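Call for participants: tabletop arranging sessions, March

Fluvley is looking for 30 people to spend a morning or an afternoon at a table, putting small things where they think they belong. We want skeptics. If you have ever read that a clear desk makes a clear mind and rolled your eyes, please apply.

The question is a dull one and we think it has been answered badly. Plenty of tidying advice says people work better inside a marked area, on a mat or a tray, than on bare wood. The studies we have read mostly asked people who had just paid for a tray. We would like to watch people who don't care.

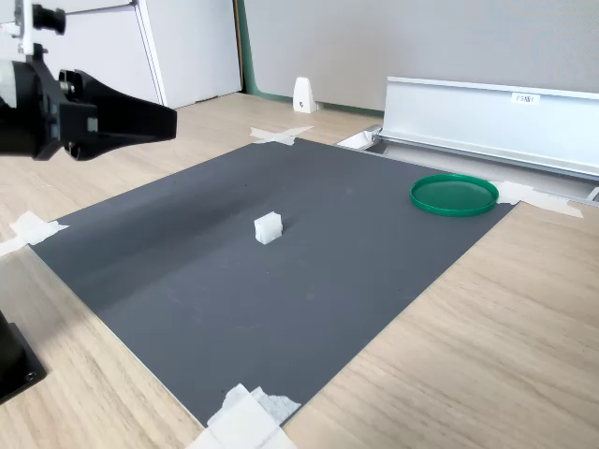 You get a dark gray mat on a light wood table and a few small objects to set down, move and cover. Sessions last 58 minutes. There is no score, and we will not tell you afterward what your choices say about your personality. We doubt they say anything.

The objects are plain on purpose. An earlier round at Wirkel used souvenirs and kitchen gadgets, and people spent their time talking about vacations.
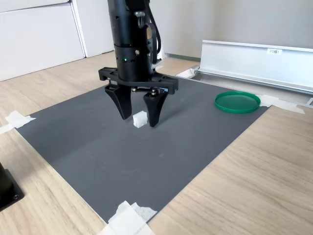
We are also not convinced that corners matter as much as designers claim. Some people push everything to the edge of a mat and others head for the middle. Rowena Panganiban, who runs the sessions, expects no pattern at all and has said so in writing.
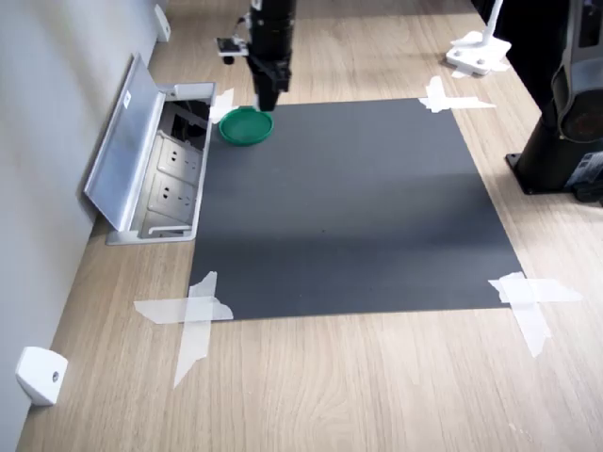 The green lid on the mat, taped corners, and the outlet box beside it.

Who can apply: anyone over 18 who can sit at a table for an hour and pick up small items with either hand. Professional organizers may apply, but 2 places at most will go to them. Please don't practice.

What you get: $33 per session, paid the same day, and coffee of uncertain quality. We don't cover parking.

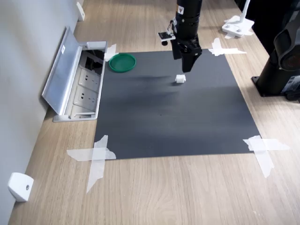

Small white object on the gray mat.

Where: the Jastever building, second floor. The elevator is slow, so allow extra time.

To apply, write to Rowena Panganiban at the Fluvley front desk with your name, the hours you are free, and one piece of tidying advice you don't believe. Applications close at the end of December 2024. Everyone gets a reply, including the people we turn down.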